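Damton Residence Opens Bedroom Workshops to New Tenants

10 March 2025

The Damton Residence has added a bedroom and linen session to its program for incoming tenants, the housing office announced. The session covers folding clothes, fitting sheets and leaving a room in good order. It is open to all tenants in the Gavinura and Obi buildings at no charge.

The program was introduced last August with sessions on kitchens and bathrooms. According to the housing office, requests for a session on bedrooms and clothing came in steadily through the fall, mostly from tenants living away from home for the first time. A total of 1,353 tenants are now registered across the two buildings, and roughly 900 of them moved in within the past year.

Each session is limited to 22 participants and is held in furnished rooms, so that the work is done on full beds. Participants begin with everyday garments, which are laid out on the bed and drawn flat before the first fold is made.

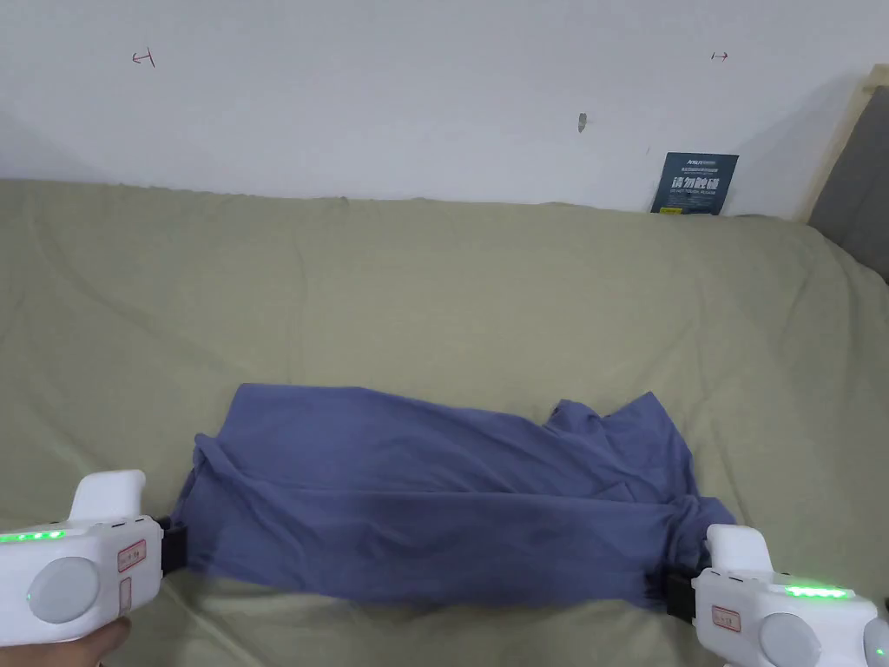 A blue garment is stretched out over a green bedsheet.

"A bed is the largest flat surface most of our tenants have," said Imelda Fajardo, coordinator of tenant services. "We ask them to use it for folding and to put everything away the same day. Clothes that stay on the bed tend to end up on the floor."

The second part of the session deals with the bed itself. Tenants are shown how to seat a fitted sheet at the corners, starting at the wall side, and how to work creases out toward the open edge. Comforters are folded and set aside until the sheet is smooth -- a step that many people skip when they are short of time.

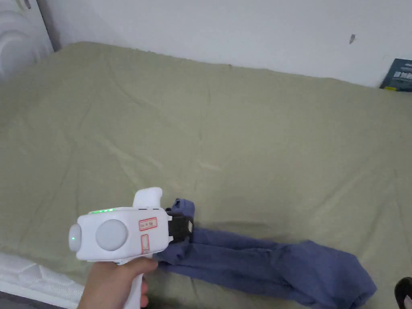

Registration and Materials

Tenants may register at the front desk of either building. Places are assigned in the order in which requests are received, and a waiting list will be kept for each date. Sheets are provided; participants should bring three items of their own clothing to fold.

A printed guide prepared with Vernitz, the residence's linen supplier, will be given to everyone who attends. Tenants who are unable to take part may request a copy from the housing office during regular hours.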